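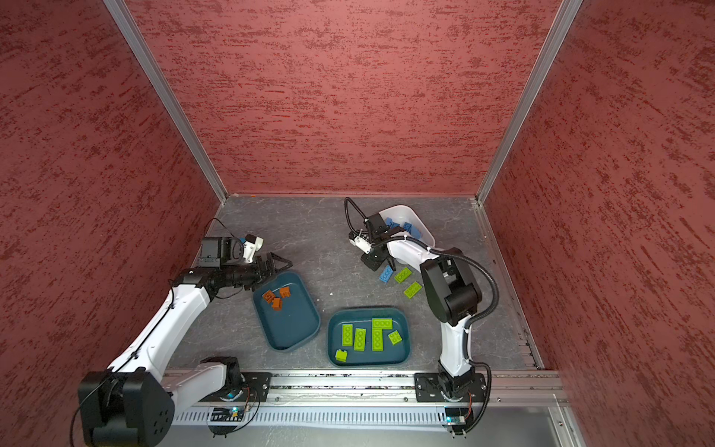

Two robot arms in a red-walled workcell.

Fines for parking in the Vivthorpe school zone were heard at Steltow Local Court this month. Of the 18 drivers listed, 16 were convicted and two had their matters put over to April.

Most had stopped in the bus bay on Lodhi Street between 8.30 and 9 am. Drivers who pleaded guilty in writing did not have to attend.

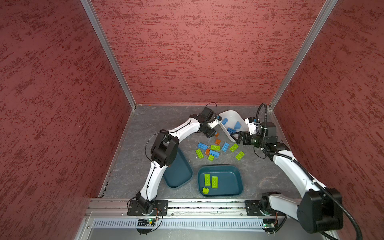 Magistrate Aqeel Sial told one father that running late for work was no defence. He said the signs were clear and the bay had been painted again over the summer holidays. The father was given 28 days to pay and can ask the court office for instalments.

Parents who want to dispute a fine need to lodge the form before the due date on the notice. Photos of a missing or covered sign can be attached.

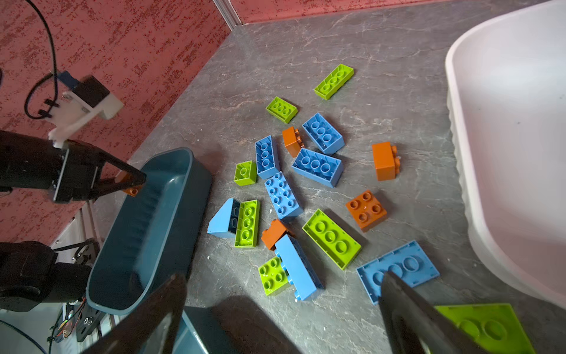
Sohail Naqvi from the school office says families can still use the Troltach Road car park, a short walk from the back gate. The gate opens at 8.15 am and is locked again at 9.15. Late students should sign in at the front office as usual.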